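Dralley Road Transport Museum, open day on July 27, 2024

I went to Dralley for the summer open day, my first visit since the new shed was finished. From the bus station it is a 44 minute ride, and the service was run with their own preserved buses, so the day begins already on the road.

The best moment was Skaletti number 874, back in cream and green after a long repair. I rode on it to Dulletgate and back, upstairs at the front. The driver changed gear very carefully on the hill, and the sound of the engine there is something I will not forget soon. I have a recording of it, but my phone was too near the window and there is much wind.

In the shed were 3 vehicles under repair, among them the Deák trolleybus, which still has no seats. A man at the gate told me 800 visitors had come before lunch. The tea line was long - I gave up and ate my sandwich outside.

The next running day is in August, with the Dulletgate route again. Please bring coins, the card reader did not work on the bus.

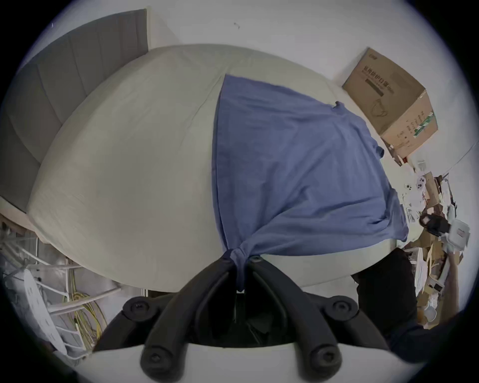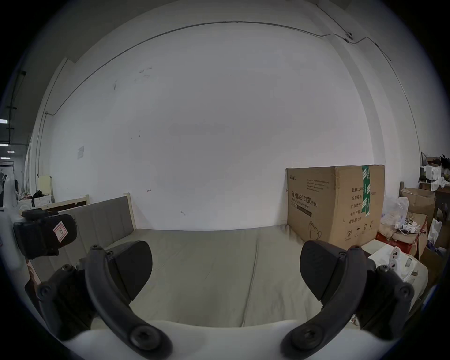

Blue cloth tied in a knot (first picture) and the wide mattress (second picture).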